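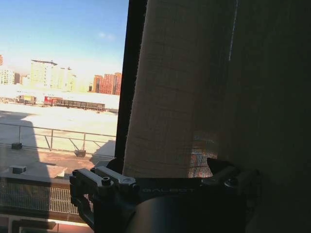 How often does the gripper need attention?

Every 800 cycles for a check with a hex key, and every 900 hours for a full strip-down, whichever the logbook reaches first. In practice the cycle count always wins.

The technician who gives that answer looks after a single arm at Stumura, a small test shop that evaluates handling equipment for other companies. The arm is called Boris in the paperwork and on the fault log. It has a wrist camera, a two-finger gripper and a controller cabinet, and it has had the same maintenance technician from the day it was commissioned. The technician asked not to be named.

The interview took place on Thursday, November 9, 2023, between a morning calibration and an afternoon of fabric handling trials.

The 800-cycle check covers the finger bolts first. "They're socket heads, and they sit where you can get at them, so there's no excuse for skipping it," the technician said. "I put a paint line across the head and onto the block. If the line is broken, the bolt moved. I take it out, clean the thread, put on fresh threadlocker and torque it. I don't just nip it up and walk away."

The shop used to retighten on feel. That ended in May, when a finger shifted slightly during a run and the grip center moved with it. The controller reported nothing. The position readings were correct for the motor, and the motor had no way of knowing that the finger was no longer where it had been bolted.

"The data looked fine. The parts were going down crooked. It took me 2 days to look at the bolt, and I should have looked at it in the first 5 minutes."

After that the technician wrote a grip center test. The fingers close on a ground pin held in a fixture, and the wrist force reading is taken at contact. If the fingers are centered, both touch together and the side load stays low. If one arrives first, it pushes the pin and the reading climbs. The test runs at the start of each shift and the result goes into the log by hand.

Asked why by hand, the technician said that a number you have to write down is a number you have to read.

The wrist camera is the other regular job. It is fixed close to the gripper and looks out past the fingers, so both finger assemblies are always in its view. The technician uses them as a reference. A saved picture from commissioning is laid over the live one, and the bolt heads and block edges should line up. When they don't, either the bracket has moved or a finger has.

"The pin test tells me which. If the pin test passes and the overlay is off, it's the camera. Then I loosen the bracket, seat it against its dowel and redo the hand-eye calibration."

Light causes more trouble than movement. With the camera pointed toward a window on a clear day, exposure drops to suit the sky and the gripper goes dark, along with anything in shade next to it. Cloth is the worst case, with one part of a curtain in full sun and another close to black. The technician locks exposure before a trial and records the setting. Auto exposure is left on only when the arm is parked.

"People ask for the camera to be replaced. The camera is doing what it was told. Lock it, and meter on the thing you're going to pick up."

Cable wear gets less attention than it should, in the technician's view. The gripper lead was originally routed by Kaczmarczyk, the integrator, with a tight loop at the last joint. It worked, but the jacket had begun to whiten at the bend. The replacement has a wider loop and a clamp on either side of the joint. Bemley, which supplies the shop's cable and connectors, now keeps a made-up spare on the shelf.

The full strip-down takes most of a shift. The fingers come off, the slides are wiped and regreased, and the screws on the mounting flange are replaced. Old grease is checked on white paper for metal. Refitting follows the reverse order, with the pin test and the overlay run before the arm is released.

The next strip-down has not been scheduled. The technician is waiting for a set of flange screws.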